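Filed under: Work Diary, Robots & Code

Sat 27 October

I promised myself I would write this up before supper, and supper is now a cold plate beside the keyboard, so I will try to be quick (I won't be, I never am).

The good news first. The timestamp business is mostly sorted. Lautaro and I had been blaming the pose tracker for weeks, poor thing, when all along the gripper width and the video were drifting apart by 28 milliseconds between one end of a recording and the other. You wouldn't think such a little slip would bother anybody, but the policy learns to close its fingers a touch early, and then it nudges the bottle over before it ever gets hold of it. I rewrote the part of Grunel that lines up the two streams, and for once I wrote the tests before the code, which my old supervisor would have enjoyed hearing.

We gave the new build a go in the reading room in Willwood, with the long table and the plants along the shelves, because the localisation needs plenty of corners and edges to hang on to and a bookcase is just lovely for that. I did the bottle myself. It's a humble sort of object, but a clear one is a proper test for the segmentation, and I have grown rather fond of it.

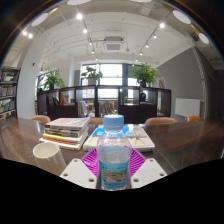 What the numbers said

I fed 193 episodes through the aligner when I got home and made a pot of tea while it chewed. All but four came out clean! The four that didn't were all ones where the map lost its footing near the window, where it's so bright that the feature matcher has next to nothing to hold. I have an idea about that – mask out anything that's blown out before the features are picked, so the tracker leans on the books and the ceiling instead – but it's a Monday sort of idea and I have only scribbled it on the back of an envelope.

The other thing I want to remember is the tilt. Our older recordings were all made with the wrist nearly level, and I'm sure that is why the planner goes to pieces whenever the arm has to come in at an angle. It has simply never seen the world leaning over. So I've changed the sampler to favour episodes with a good bit of roll in them, and I've turned off the step in the loader that was quietly straightening the horizon. I wrote that step myself back in April and was very proud of it at the time. Oh well. With it gone, a bottle in the fingers stays put at the bottom of the view and the room swings about behind it, and that seems to me a much more truthful thing to teach from.
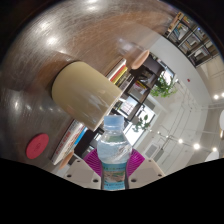 Daryna wrote back within the hour that she'd leave the sampler alone until the aligner had been merged, as changing two things at once means we won't know which of them to thank, and that a tilted view is no use to the planner anyway if the gravity vector is still being read in the wrong frame.

She's right on the first part, and I had a sinking feeling about the second, so I went and looked. It was in the wrong frame. One line! I've fixed it on its own branch and left the sampler for next week, and I've started a fresh training run of 3,000 steps on the aligned data, mostly to see whether the loss curve still has that ugly shelf in it. It was at step 1,978 when I last peeked and behaving itself nicely.

Must ask Maiara for the newer calibration file. Must also eat this supper.

Enjoying the diary? Pop your email in the box and new entries will come to you once a fortnight. Unsubscribe whenever you like.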